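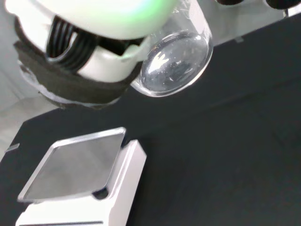
benchrat_gil
Weighing at Ferwood is mostly the arm now. Pitch was we'd get our afternoons back.

odalebi
And did you?

benchrat_gil
No. I sign off 262 weights a shift that I didn't take. Used to be 20, all mine.

leka_d
Disagree. My wrists quit hurting in December. I'll take the signing.

benchrat_gil
Fine, but who gets the call when a number's off? Not the arm - me.

unnur_b
Same at Pesport. They also didn't replace the two techs who left.

leka_d
That's management, though.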